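Aus der Werkstatt: Die Wäschegruppe legt los

Ihr Lieben, nach dem langen Bericht über unseren Linienfolger im letzten Rundbrief ist jetzt endlich mal die andere Hälfte der Robotik-AG dran! Unser Team Trikness hat sich für den Wettbewerb in Clundov nämlich die Aufgabe "Haushalt" ausgesucht, genauer gesagt das Zusammenlegen von Kleidung. Ich durfte die Gruppe als Schriftführerin ein bisschen begleiten und habe seitdem einen ganz anderen Blick auf meinen eigenen Wäscheberg.

Geübt wird mit Handgreifern, auf einem richtigen Bett in einem richtigen Schlafzimmer. 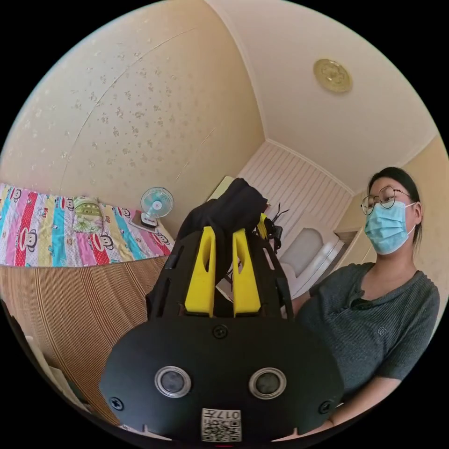
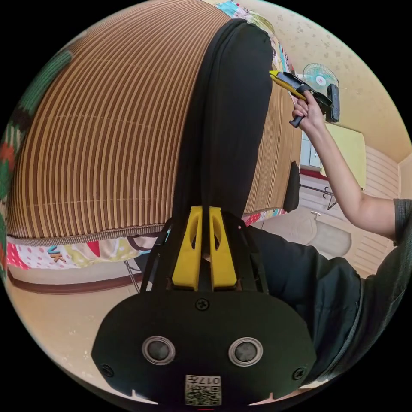
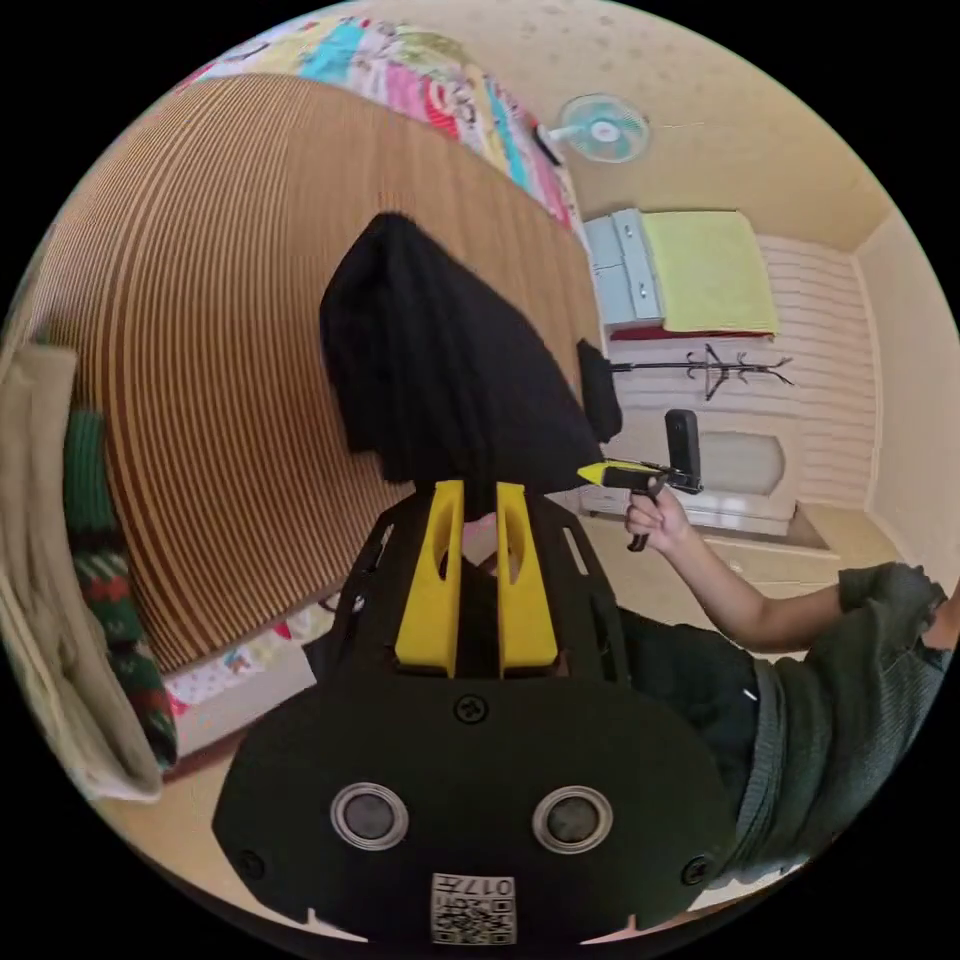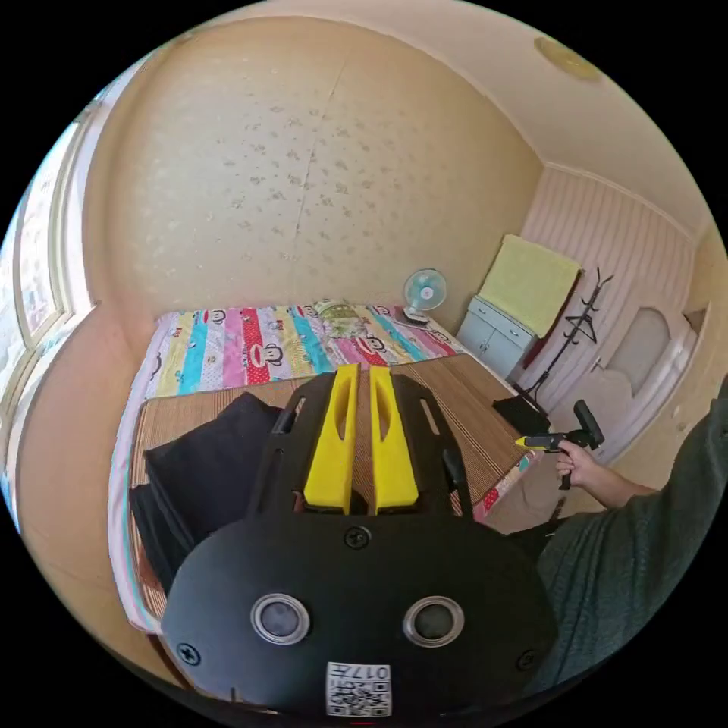

Schwarzer Stoff, gelbe Finger

Angefangen hatten wir im Frühjahr ja noch am Werktisch, mit Geschirrtüchern auf einer glatten Platte. Das lief ganz ordentlich, aber die Jury in Clundov will ausdrücklich Aufnahmen aus bewohnten Räumen sehen, mit Muster an der Wand und allem, was eben so herumsteht. Also raus aus der Werkstatt und rein ins Schlafzimmer! Mir gefällt das sowieso viel besser, man redet dabei auch mehr miteinander.

Wie das Ganze abläuft, haben mich nach dem letzten Treffen gleich mehrere gefragt. Man nimmt in jede Hand einen Greifer und macht damit genau das, was man sonst mit den Fingern machen würde: Stoff an einer Ecke fassen, anheben, glatt ziehen, umschlagen, ablegen. Klingt kinderleicht. Ich habe beim ersten Versuch 4 Minuten für ein einziges T-Shirt gebraucht, und ordentlich sah es danach trotzdem nicht aus. Man drückt am Anfang viel zu fest zu und merkt gar nicht, dass man zwei Lagen auf einmal erwischt hat - das passiert übrigens auch denen, die schon länger dabei sind. Mit der Zeit bekommt man aber ein Gefühl dafür, wie weit die Backen aufgehen müssen, und dann macht es richtig Spaß.

Jeder Durchgang wird aufgezeichnet und kommt am Abend auf unseren Rechner in der Werkstatt. Dort schauen immer zwei Leute drüber und sortieren aus, was nicht zu gebrauchen ist (Telefon klingelt, Greifer fällt runter, jemand niest). Bisher sind etwa 900 Durchgänge übrig geblieben, mit denen wir das Modell für unseren Roboterarm Eltov trainieren. Eltov selbst steht noch in der Werkstatt und legt im Moment am liebsten Ärmel auf Ärmel und hört dann einfach auf. Woran das liegt, darüber wird bei uns gerade ausgiebig gestritten. Die einen meinen, wir brauchen mehr dunkle Sachen, weil man auf schwarzem Stoff die Falten so schlecht erkennt. Die anderen würden lieber erst mal die Reihenfolge beim Falten vereinheitlichen, denn im Moment legt jeder so zusammen, wie er es zu Hause gelernt hat. Ich halte es ja mit der zweiten Fraktion, aber mich fragt da keiner, ich schreibe nur mit :-)

Ein dickes Dankeschön geht an die Firma Henriques, die uns das Material für die neuen Greiferbacken bezahlt hat. Die alten waren vorne schon ziemlich rund geschliffen, und dünne Stoffe sind dauernd durchgerutscht.

Wer mitmachen möchte: Bis August suchen wir noch Leute, die ein paar Stunden übrig haben und gern Wäsche legen. Vorkenntnisse braucht ihr keine, die Einweisung dauert 10 Minuten. Wir treffen uns um 16 Uhr vor der Werkstatt und gehen dann zusammen rüber, die Termine hängen wie immer an der Tür. Über Kleiderspenden freuen wir uns auch, am liebsten Hemden und dünne Pullover, gewaschen bitte und ohne Reißverschluss. Strümpfe haben wir genug!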